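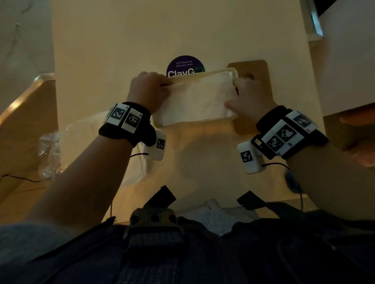 Tissue tray, white, held up at the wall board

Search products Search

Vestent Wall Tissue Tray – open top

Open-top tray for loose flat tissues. Goes by the sink, the changing table, the desk, wherever. No lid to lose. Lift out, refill, done.

What you get
Tray. Wall board. Screws and plugs for brick or drywall. Instruction sheet (one side, large print).
Tissues not included, see Refills.

Fitting
Hold the board up first and mark it in pencil. Check for pipes and cables. Drill, plug, screw. Board goes on before the tray – we get emails about this every January. Rental? Ask for the Prusta adhesive pads at checkout, they come in packs of 2. Smooth painted walls and tile only, not wallpaper. Leave the pads overnight before you hang anything on them.

Refills
Takes any flat-fold tissue that fits. Okoth soft 2-ply is what most of our school and clinic customers order:
Pack of 500
Carton of 2000
Carton of 3000 (ships seperately)
Do not overfill. If the stack sits well above the rim the top ones end up on the floor. Loosen a new stack with your thumb before it goes in, otherwise they come out in clumps.

Cleaning
Warm water, dish soap, soft cloth. No bleach, no scouring pads. Not for the dishwasher. Wipe the board with a damp cloth and dry it right after.

Delivery
Small orders go out from the Hatport warehouse next working day. Cartons take up to a week. Damaged in the mail? Send us a picture and the order number and we will sort it. Opened tissue packs cant come back, sorry. Trays can, unused, with the screws.

Also asked
Does it work flat on a table? Yes, leave the board off.
Spare boards? Yes, sold singly – email for price.
Bulk price? On trays, yes. Refills are already at the lowest we can do.

Page updated 22/05/2018

Shares 2 Comments 0

Contact us | Copyright Vestent | Back to top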